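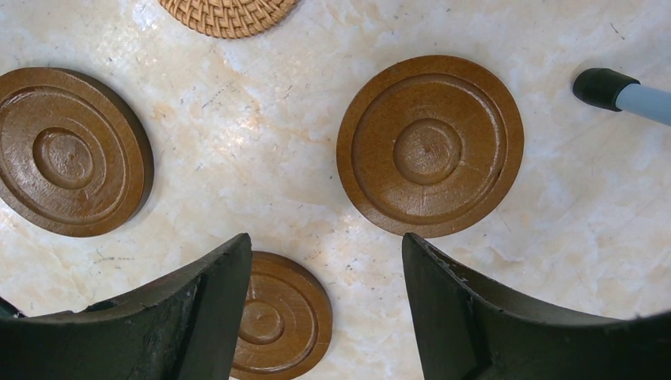
Prise de disques en bois : la caméra de poignet perd le bord
Forum > Bras et préhenseurs > Montages perso

flindus_v
Bras 5 axes monté à l'atelier partagé, pince à deux doigts, caméra au poignet. Je veux saisir des disques en bois tournés, avec une gorge circulaire et un creux au centre. La détection par cercles (Hough) accroche une fois sur deux la gorge au lieu du bord extérieur. Ouverture calculée trop petite, le doigt descend sur le disque. Le plan de travail est brillant, motif marbre.

T. Lundgren
Reflets. Polariseur devant l'objectif et éclairage rasant. Le seuil ne rattrapera pas une tache blanche saturée.

barbosa112
Pas d'accord. Le reflet gêne la segmentation du plan, mais ton erreur vient des cercles concentriques. Garde le plus grand rayon par centre, à 4 pixels près.

flindus_v
Déjà essayé. Correct quand le disque est vu presque de face. Près du bord du champ il devient ovale, on voit la tranche, et Hough ne sort plus rien.

barbosa112
Alors ajustement d'ellipse sur le contour, et tu recentres le poignet avant de mesurer.

S. Barros
+1 pour le recentrage. Attention aussi au masque des doigts : un disque à moitié caché derrière le doigt gauche donne un arc, donc un rayon faux. Exclure tout contour qui touche le masque.

T. Lundgren
Je maintiens pour le polariseur. Les stries claires dans la gorge fabriquent des arcs parasites.

flindus_v
Masque et ellipse ajoutés. 109 prises en simulation, 5 ratées, toutes en bord de champ. Polariseur commandé, je teste sur le bras en juin.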